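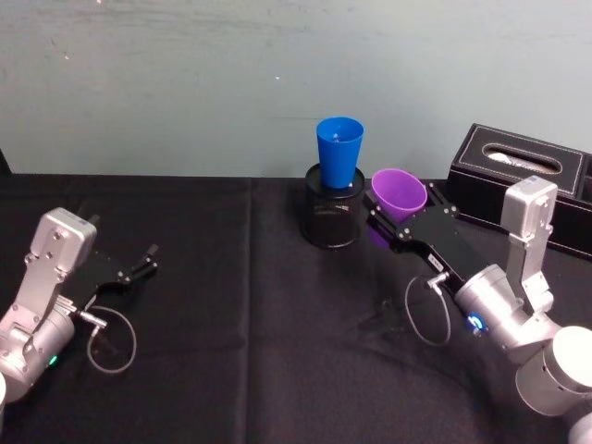 Blue cup in the mesh pencil holder, black cloth underneath.

Right, quick one tonight as I've got sawdust in my ears and the kettle's on. Floorboards update. For those just joining, we bought the house at Stolden with the original pine boards under two layers of carpet and one layer of something green, and I have been lifting, swearing and sanding since March.

Back bedroom is done. Done done. Sanded, filled, oiled, skirting back on. Looks lovely. Smells like a cricket bat.

Front room, different story. Three boards by the chimney breast were soft right through, could push a screwdriver in up to the handle. Old damp, dry now (I had it checked, before anyone writes in) but the wood's had it. So I needed replacement boards and they're an odd width, of course they are. New pine from the shed down the road comes narrower and it's that pale yellowy colour that stays looking new for years and years. You'd see the patch from the street.

So, reclaimed. Rang four yards. One never picked up. One wanted me to buy the whole stack. Dukov had the right width but all of it painted on the face, thick brown gloss, and I know myself well enough by now to know I'd never get round to stripping it. Ended up at Veloso, which is further, nearly an hour with the roof bars whistling, but they had a pile out of an old chapel and the woman there, Teresa Peixoto, let me go through it board by board with a tape. Very patient. She also told me to look at the end grain before the face, which I'd not been doing at all. Tight rings, slow grown, harder wood. Wide rings, leave it. I put back two I'd already picked.

Came home with five boards for three gaps. Sixty quid the lot. Thought that was fair. My brother says I was robbed but he has laminate so.

Then left them flat in the front room to get used to the house. Everyone says a fortnight, I gave them 15 days only becuase I was busy on the fourteenth.

Fitting. Old boards are thicker than they look and no two the same thickness either, the joists had been packed in places with bits of slate. I'd been chucking the slate in a bucket without thinking. Do not do this. Spent an entire evening kneeling over the bucket trying slate against joist like a jigsaw. In the end planed the underside of one new board where it crosses the middle joist and used the slate for the other two. Cut nails, not screws, driven in pairs. First one split the end of a board, so now I drill a small hole first. Every time. Even when tired.

Gaps next. I know people have Views. I tried the sawdust and resin stuff in the back bedroom and it looked great for a month and then started coming up in crumbs when we hoovered. So for the front room it's slivers, thin wedges of pine cut from the rotten boards (the good ends, obviously), a bit of glue on one side only, tapped in and planed flush. Slow. So slow. I did the bay in one weekend and my knees have not forgiven me. But the colour matches perfectly and no draught round the ankles.
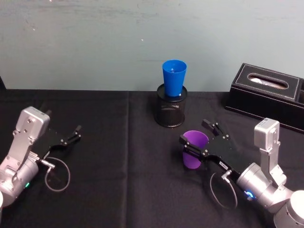 Sanding is where I've gone wrong most, so pay attention if you're about to start. I hired the big drum sander again, the Skikel, and first time out I stood still for one second while shouting to someone about tea and it dug a trough you could float a boat in. Two hands on it, both sides, always, and keep moving. And mind your flex. The grey cable in the picture up there hangs down in a loose loop by the gripper, and a loop just like that on my sander lead is what I went over on the second pass, no harm done except to the belt, which went bang. Lead over the shoulder now.

Grits, as I get asked. Coarse on the diagonal, then medium straight with the boards, then fine. I stopped at fine and didn't go any higher, oil doesn't soak in so well if you polish the wood up like glass. Edges with the little rotary thing. Corners by hand with a scraper and the radio on.

Punch the nails down before any of this. All of them. I missed one and it cost me a second belt.

Still to do:

Oil, two thin coats. Thin! Last time I put the first on like gravy and it was tacky for a week and the cat left prints across it.

Threshold strip into the hall, where the boards change direction and somebody has sawn them off in a wobbly line. Thinking oak. Might be too dark, will try a bit.

Hearth edge. Haven't a clue. If you've scribed a board to wonky old brick and lived, tell me how, comments are open.

Oh and the stairs. Not talking about the stairs.

Kettle's clicked off. More when the first coat's down.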